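Desk Mice, Used and Retired – Gallery

Prasetyo Kusuma keeps the pointing devices from the Odgate office after they are replaced, and this page covers the wired and wireless models still in working order. Each one gets a short check before it goes on the shelf: buttons, wheel, tracking on cloth, tracking on bare wood. Results are given with the entries.

Surface matters more than most buyers expect. A glossy top reflects light back at the sensor and the pointer drifts. A soft or matte top tracks evenly but collects lint, and the feet of the mouse need wiping more often.

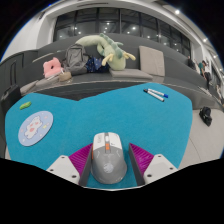 Gray rear shell, white buttons, white scroll wheel. The small orange button sits directly behind the wheel, in reach of the index finger, and the orange strip runs along the left side. The gloss on the palm area shows fingerprints quickly – a dry cloth is enough. Wheel steps are even. Tracking on cloth: good. On bare wood: good.

Notes on the checks

The pointer test is a slow diagonal, repeated 20 times. The click test is 200 presses per button. A mouse that misses more than 3 goes to Aaliyah Boychuk for a new switch and is listed again after repair.

The next group, from the Stillau office, will be added in December.

Page last changed May 30, 2021.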